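Trillik

Trillik is a simulation package for learning to program robot arms and grippers, published by the small software firm Perico. It is sold mainly to colleges, evening classes and hobby clubs, and it lets a learner drive a make-believe arm on an ordinary desktop computer before going anywhere near a real one. The current release, version 2, came out on 23 October 2024.

History

The program began as a set of teaching notes by Kartini Pasaribu, who had been running a beginners' course with one elderly arm and a very long queue of students hoping to have a go on it. Her colleague Wahyudi Khoo turned the notes into a modest piece of software, and the pair showed it to Perico the following February. The first version had a single arm, a single gripper and a rather stubborn menu (fondly remembered by some of its early users, and not at all by others), but it sold well enough for the firm to take on Nabila Oei to look after the lessons full time.

Contents

A standard licence covers 500 learners and comes with 292 short exercises, which start with opening and closing the gripper and work up, at a pleasantly gentle pace, to sorting and stacking. Teachers can write exercises of their own in a plain text file and share them through Degefa, the online library that Perico keeps for the purpose. A smaller licence for clubs covers 400 hours of use and leaves out the marking tools.

Views

Learners can watch the arm from across the room, from overhead or from a viewpoint close to the gripper, and it is this last one that most people seem to settle on once they have found their feet. The surroundings in the basic rooms are kept very plain, with flat colours and even light, so that the program runs happily on older machines. Richer rooms, with benches and shelving, are sold separately as the Drakis pack.

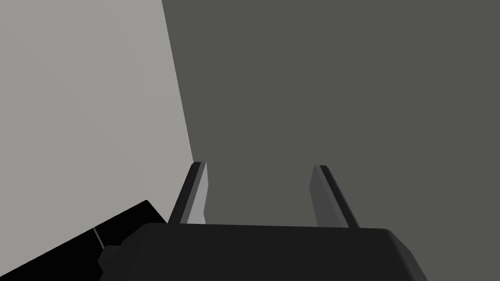
The gripper in a plain room, with nothing between its two fingers.

Reception

Khairul Chong, reviewing the package for a teachers' newsletter, was very taken with the close view and thought the early lessons among the kindest he had come across, though he found the plain rooms a little bare and wished that the Drakis pack were part of the price. Marlina Sutanto, who used Trillik with an adult class for a whole term, praised the exercises warmly but grumbled at some length about the printed manual, which still described the menus of the first version.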